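Elīna Toom Discusses Sound and Silence in "Rodlow"
June 2021

Meltarach Pictures has completed post-production on Rodlow, a feature drama about two sisters who take over a failing commercial laundry in a river town during the last winter of a long strike. The film will open in November. Its director, Elīna Toom, spoke with the studio's publications office about the making of the picture.

Ms. Toom first wrote the story as a radio play. "It had no images at all," she said. "It had a boiler, a door and two women who would not answer each other. When Meltarach asked me to adapt it, I kept the boiler."

The screenplay was reworked over two years with the film's editor, Forough Jalali. According to Ms. Toom, the first draft contained a strike meeting that called for 3,000 extras. The finished film uses 200, most of them residents of the town where the exteriors were shot. "We heard the crowd from inside the laundry," she said. "Forough pointed out that the sisters would never have gone to the window."

Ms. Jalali, who joined the conversation later, described a long period of listening. The sound department at Cindix delivered 4,000 separate recordings, among them steam valves, wet floors and footsteps on iron stairs. "I cut the second reel without music and asked to leave it that way," she said. The composer agreed, and the score now enters in the forty-first minute.

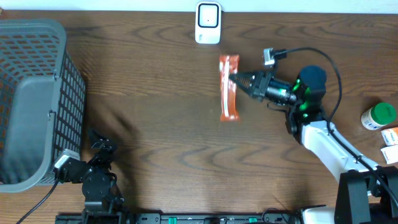

Dialogue in Rodlow is sparse, and Ms. Toom was asked whether this had concerned the distributor, Matar. "They asked for one more conversation between the sisters, and I wrote it," she said. "We shot it and took it out again." She prefers to let household things carry a scene. A gray plastic laundry basket on a wooden table, with the brown of the wood showing through its small openings, was to her mind enough to begin one. "An actor walks in and has to decide whether to pick it up," she said. "I can watch that for a long time."

Ms. Toom is now preparing a second feature with the same editor. She declined to discuss its subject, but confirmed that the script is finished and that casting has begun.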